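2014년 6월

# 설명서는 종이로 넣어 달라

지난달에 보일러를 바꿨다. Kerkov 제품이고 설치는 오전 중에 끝났다. 기사가 돌아간 뒤 상자를 정리하는데 설명서가 없었다. 얇은 종이 한 장에 안전 주의 문구와 홈페이지 주소가 적혀 있고, 자세한 사용법은 그 주소에서 내려받으라고 되어 있었다. 주소를 쳐서 들어가니 첫 화면은 회사 소개였고, 고객지원 메뉴를 열고 모델명을 넣어야 파일 목록이 나왔다. 모델명은 보일러 옆면 스티커에 있는데, 우리 집 보일러실은 옆면을 보려면 세탁기를 앞으로 당겨야 한다. 휴대전화를 틈으로 밀어 넣어 사진을 찍고 그걸 확대해서 읽었다. 영문 O인지 숫자 0인지 구분이 안 되어서 두 번 넣어 봤다.

파일은 받았다. 내용도 나쁘지 않았다. 그래도 나는 이 방식에 반대한다. 오래 쓰는 물건에는 종이 설명서가 들어 있어야 하고, 원하는 사람에게만 주더라도 돈을 따로 받지 말아야 한다고 생각한다.

옛날이 좋았다는 이야기로 들릴 것 같아 먼저 적어 둔다. 나는 전자책을 읽고 신문도 화면으로 본다. 은행 명세서가 우편으로 오지 않게 된 것은 반갑다. 종이로 받아야 할 것과 그럴 필요가 없는 것은 쓰임새를 보고 나누면 되는데, 설명서는 종이 쪽이라고 본다.

## 설명서를 펴는 때

설명서를 안 읽는다는 말을 많이 한다. 맞는 말이다. 새 물건을 사서 첫 장부터 읽는 사람은 드물고 나도 그러지 않는다. 제조사들이 종이를 빼면서 가장 먼저 드는 근거도 이것이다. 어차피 안 읽는데 왜 찍느냐는 것이다.

그런데 사람들이 설명서를 찾는 때는 따로 있다. 이사한 날, 정전이 됐다가 들어온 날, 표시창에 처음 보는 글자가 뜬 날이다. 물건을 산 지 몇 해가 지난 경우가 많다. 그날 설명서를 편 사람에게는 필요한 쪽이 한 쪽뿐이고, 그 한 쪽은 꼭 있어야 한다. 소화기를 평소에 안 쓴다고 해서 필요 없는 물건으로 치지는 않는다. 설명서의 이용률을 첫날에만 재면 낮게 나올 수밖에 없다.

게다가 그런 날은 인터넷도 사정이 좋지 않을 때가 많다. 이사한 날에는 회선이 아직 안 들어와 있다. 정전 뒤에는 공유기가 말썽이다. 공유기 설명서를 인터넷에서 받으라는 안내는 몇 번 봐도 이해하기 어렵다. 통신사에서 빌려준 공유기의 상자 안쪽에 실제로 그렇게 적혀 있었다. 초기화 버튼을 몇 초 눌러야 하는지 알려면 인터넷에 들어가야 하고, 인터넷에 들어가려면 초기화를 해야 한다. 휴대전화로 보면 되지 않느냐고 할 텐데, 부모님 댁에는 인터넷이 되는 휴대전화가 없다.

## 부모님 댁 서랍

부모님 댁 거실장 맨 아래 서랍에는 설명서가 모여 있다. 비닐봉지에 담긴 것도 있고 고무줄로 묶인 것도 있다. 이미 버린 텔레비전의 설명서가 아직 있고, 전기밥솥 것은 두 대 분량이 겹쳐 있다. 질서라고 할 만한 것은 없지만 찾으면 나온다. 어머니는 표지 색으로 기억하신다.

그중에 Firnley 재봉틀 설명서가 있다. 어머니가 젊었을 때 산 재봉틀이고 지금도 돌아간다. 설명서는 90쪽인데 앞쪽은 모서리가 둥글게 닳았다. 밑실 감는 그림이 있는 쪽에는 기름 얼룩이 있고, 여백에 어머니 글씨로 바늘 번호가 적혀 있다. 청바지 단을 줄일 때 쓰는 바늘, 얇은 커튼을 박을 때 쓰는 바늘이 따로 있다. 실 장력 다이얼을 얼마에 맞췄는지도 적어 두셨다. 인쇄된 권장값과 다르다. 기계가 오래되면서 조금씩 틀어진 것을 어머니가 손으로 맞춰 온 기록이다.

나는 이 메모가 설명서의 절반쯤 된다고 생각한다. 제조사는 모든 집에 같은 책을 보내지만 집마다 수압이 다르고 전압이 미세하게 다르고 쓰는 사람의 손이 다르다. 쓰다 보면 그 집에서만 맞는 값이 생긴다. 그 값을 적을 자리는 원래 값이 인쇄된 바로 옆이 제일 좋다. 파일에도 메모를 달 수는 있다. 그런데 내가 내 컴퓨터에 받은 파일에 단 메모를 다음에 그 기계를 쓸 사람이 볼 방법이 마땅치 않다. 종이는 서랍에 있으니 서랍을 여는 사람이 본다.

재작년에 내가 그 재봉틀로 쿠션 커버를 박았다. 어머니는 외출 중이셨고 나는 여백의 숫자대로 맞췄다. 첫 줄은 실이 엉켰는데 윗실을 한 군데 빼먹고 끼운 탓이었고, 그것도 그림을 보고 알았다.

## 회사가 없어진 뒤

홈페이지에 올려 둔 파일은 회사가 그대로 있을 때에만 열린다. 회사가 합병되면 주소가 바뀐다. 홈페이지를 새로 만들면서 오래된 모델을 목록에서 내리는 일도 흔하다. 단종 모델을 찾으면 검색 결과가 없다는 화면이 나오고, 전화를 걸면 상담원도 같은 화면을 보고 있다.

보증기간은 보통 짧다. 우리 보일러의 보증서에는 2년이라고 적혀 있다. 보일러는 그보다 훨씬 오래 쓴다. 보증이 끝난 뒤의 긴 시간 동안 그 기계를 돌보는 것은 쓰는 사람과 동네 수리점이고, 이때 가장 필요한 것이 설명서다. 제조사 입장에서는 책임이 끝난 기간의 자료를 계속 올려 둘 이유가 약해진다. 나쁜 뜻이 없어도 그렇게 된다. 서버를 정리하는 사람은 조회 수가 낮은 것부터 지운다.

중고로 물건을 사 본 사람은 이 문제를 안다. 나는 몇 해 전에 Hendico 식기세척기를 중고로 들였다. 전 주인은 설명서를 잃어버렸다고 했다. 한동안은 문제없이 썼는데 어느 겨울부터 그릇에 뿌연 막이 남았다. 세제를 바꿔 보고 헹굼 보조제도 넣어 봤다. 홈페이지에는 후속 모델의 파일만 있었고, 후속 모델은 필터 구조가 달랐다. 결국 수리 기사를 불렀고, 기사는 바닥의 뚜껑을 돌려서 열더니 작은 고무 패킹을 보여 주었다. 패킹 값은 2000원이었고 출장비는 그보다 훨씬 비쌌다. 나중에 같은 모델의 종이 설명서를 중고 장터에서 구했는데, 그 패킹을 때때로 확인하라는 그림이 관리 편에 들어 있었다. 혼자서도 할 수 있는 일이었다.

그 설명서에는 그릇 놓는 법도 나와 있었다. 나는 그때까지 접시를 전부 한 방향으로만 꽂아 왔는데, 크기가 다른 접시를 섞을 때는 물이 올라오는 쪽을 생각해서 꽂으라고 되어 있었다. 이런 것은 궁금해서 검색하게 되지 않는다. 자기가 잘못하고 있다는 것을 모르면 검색어가 떠오르지 않는다. 책을 넘기다가 옆쪽 그림이 눈에 들어와야 알게 된다.

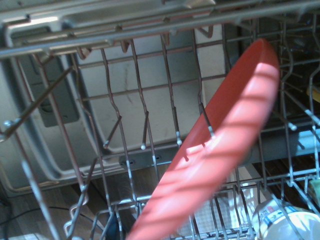 읽는 시간 12분

검색은 질문이 있는 사람에게 빠르다. 나도 오류 코드를 찾을 때는 화면이 낫다고 본다. 코드를 그대로 쳐 넣으면 바로 나오기 때문이다. 그러나 설명서에는 질문이 생기기 전에 읽어 두면 좋은 내용이 많고, 그런 내용은 훑어보다가 만난다. 화면으로 훑어보는 일은 잘 안 된다. 작은 화면에서 두 단으로 짠 문서를 보려면 키웠다가 줄였다가 옆으로 밀어야 하고, 그러다 보면 찾던 것만 겨우 보고 닫는다.

## 비용 이야기

종이를 빼는 진짜 이유는 비용일 것이다. 인쇄비가 들고 무게가 늘고 상자가 커진다. 여러 나라에 파는 물건이면 언어마다 따로 찍어야 한다. 이 사정은 이해한다. 열 몇 개 언어가 한 권에 묶인 두꺼운 책을 받아서 그중 몇 장만 보고 나머지를 버린 일이 나도 있다. 그런 책은 낭비가 맞다.

하지만 낭비가 심한 책이 있었다는 것이 책을 모두 없앨 근거가 되지는 못한다. 파는 나라의 언어로만 찍으면 된다. 판매점에서 달라는 사람에게 내주는 방법도 있고, 제품 등록 엽서에 칸을 하나 만들어 표시한 사람에게 우편으로 보내는 방법도 있다. 값싼 종이에 흑백으로 찍어도 상관없다. 표지 사진이 화려할 이유는 처음부터 없었다. 물건은 이미 샀으니 광고도 필요 없다.

그리고 절약한 돈이 어디로 갔는지도 따져 볼 만하다. 나는 설명서가 빠졌다고 값이 내린 제품을 본 적이 없다. 비용의 일부는 없어졌겠지만 일부는 사는 쪽으로 옮겨 왔다. 집에서 파일을 인쇄하면 종이와 잉크는 내 것이다. 프린터가 없는 집은 문구점에 가서 장당 돈을 낸다. 회사가 한꺼번에 찍으면 싼 것을 집집마다 따로 찍으니 전체로 보면 더 비싸다.

환경을 위해서라는 설명도 자주 본다. 보일러에 들어 있던 종이에도 나뭇잎 그림과 함께 그런 문구가 있었다. 종이를 덜 쓰는 것은 좋은 일이다. 그런데 같은 상자 안에 비닐로 낱개 포장한 나사 봉지와 스티로폼 덩어리가 들어 있었다. 줄이려면 그쪽부터 줄일 수 있었을 것이다. 설명서 한 권 덕분에 기계를 제대로 손질해서 몇 해 더 쓴다면 종이값은 충분히 한다고 본다. 이것을 숫자로 증명할 자료가 내게는 없다. 다만 고장인 줄 알고 내다 버리는 물건 중에 손질만 하면 되는 것이 꽤 있다는 말은 동네 수리점에서 여러 번 들었다.

## 잘 만든 파일이라면

반론을 하나 더 다루겠다. 파일로 주면 고칠 수 있다는 것이다. 인쇄된 책에 오류가 있으면 그대로 남지만 파일은 새로 올리면 된다. 동영상도 붙일 수 있다. 눈이 나쁜 사람은 글자를 키워 볼 수 있고, 소리로 읽어 주는 프로그램도 쓸 수 있다. 이 점은 파일이 분명히 낫고, 나는 파일을 없애자고 하지 않는다. 둘 다 있으면 된다.

문제는 지금 올라와 있는 파일 대부분이 이 장점을 살리지 못한다는 데 있다. 인쇄용으로 만든 것을 그대로 올려서 글자가 깨알 같고, 차례를 눌러도 그 쪽으로 넘어가지 않는다. 글자가 그림으로 되어 있어서 검색이 안 되는 것도 있다. 고친 날짜가 없어서 예전에 받은 것과 무엇이 다른지도 알 수 없다. 내가 받은 보일러 파일은 난방수 온도 설정을 다루는 쪽에서 다른 모델의 조작부 그림이 나온다. 버튼 위치가 우리 집 것과 다르다. 고객센터에 알렸더니 담당 부서에 전달하겠다고 했고 아직 그대로다.

종이로 찍을 때는 찍기 전에 누군가 처음부터 끝까지 읽는다. 잘못 찍으면 창고에 쌓인 것을 다 버려야 하니까 그럴 수밖에 없다. 언제든 고칠 수 있는 파일은 그만큼 꼼꼼히 안 본다. 모든 회사가 그렇다는 말은 못 하겠다. 내가 써 본 몇 군데는 그랬다.

문장도 나빠졌다. 예전 재봉틀 설명서는 문장이 짧고 순서가 분명하다. 바늘을 맨 위로 올린다. 노루발을 든다. 실을 오른쪽에서 왼쪽으로 건다. 요즘 파일에서는 "사용자는 최적의 환경을 위하여 본 기능을 활용하실 수 있습니다" 같은 문장을 만난다. 무엇을 누르라는 말인지 알 수가 없다. 여러 모델을 한 파일로 덮으려다 보니 "모델에 따라 해당 기능이 없을 수 있음"이라는 괄호가 문장마다 붙는다. 우리 집 것에 그 기능이 있는지는 끝까지 안 나온다.

## 빌려 사는 집

세 들어 사는 사람에게는 사정이 더 나쁘다. 집에 딸린 보일러와 가스레인지, 환풍기는 앞사람이 쓰던 것이고 산 사람은 집주인이다. 집주인은 모델명을 모르고 영수증도 없다. 이런 집에서 종이 설명서는 물건 옆에 붙어 있어야 다음 사람에게 넘어간다. 내가 예전에 살던 집에는 싱크대 문 안쪽에 비닐 주머니가 압정으로 붙어 있고, 그 안에 가스레인지와 보일러 설명서가 들어 있었다. 누가 붙였는지는 모른다. 물 보충하는 쪽에 책갈피처럼 전단지 조각이 끼워져 있었고, 겨울에 압력이 떨어졌을 때 그걸 보고 밸브를 열었다. 이사 나올 때 주머니는 그대로 두고 왔다.

파일은 이렇게 넘어가지 않는다. 받은 사람의 컴퓨터에 있다가 그 사람과 함께 나간다. 다음 사람은 처음부터 다시 찾아야 하고, 그사이에 목록에서 내려갔을 수도 있다.

집주인이 집을 내줄 때 설명서를 갖추어 두는 것을 관행으로 만들면 좋겠다. 계약서에 열쇠 개수는 적으면서 설명서는 적지 않는다. 법으로 정할 일인지는 잘 모르겠다. 우선 계약할 때 물어보는 사람이 늘면 조금은 달라질 것 같다. 나는 9월에 전세 계약이 끝나는데, 이번에 들어갈 집에서는 물어볼 생각이다.

## 바라는 것

제조사에 바라는 것은 간단하다. 몇 해 이상 쓰는 물건에는 그 나라 말로 된 종이 설명서를 넣거나, 달라고 하면 무료로 보내 주었으면 한다. 모델명은 기계 앞에서 읽을 수 있는 곳에 적고, 헷갈리는 글자는 쓰지 않았으면 한다. 단종된 모델의 파일도 지우지 말아야 한다. 파일 하나가 차지하는 용량은 얼마 안 된다. 더 이상 올려 두지 못할 사정이 생기면 도서관 같은 곳에 넘기는 방법을 찾아 주었으면 좋겠다.

관리와 청소 편은 설명서의 뒤쪽에 있는 경우가 많은데, 이것도 앞으로 옮겼으면 한다. 설치는 대개 기사가 하고 쓰는 사람은 볼 일이 없다. 그런데도 책의 앞 절반이 설치 이야기다. 경고문도 마찬가지다. 기계를 물에 담그지 말라는 문장이 여러 쪽에 되풀이되면 정작 중요한 경고까지 같이 건너뛰게 된다. 책임을 피하려고 넣은 문장과 사람을 지키려고 넣은 문장을 나누어 놓으면 읽는 쪽도 알아보기 쉽다.

쓰는 사람도 할 일이 있다. 버리지 말고 한곳에 두면 된다. 산 날짜와 산 곳을 표지에 적어 두고, 고친 적이 있으면 무엇을 고쳤는지 적는다. 물건을 남에게 줄 때는 같이 준다. 나는 중고로 구한 식기세척기 설명서 표지에 패킹을 간 날짜를 적었고, 이번 보일러 파일은 필요한 부분만 뽑아서 구멍을 뚫어 묶었다. 조작부 그림이 틀린 쪽에는 우리 집 버튼 위치를 연필로 고쳐 그렸다. 모델명도 표지에 크게 써 두었다. 가운데 글자는 숫자 0이다.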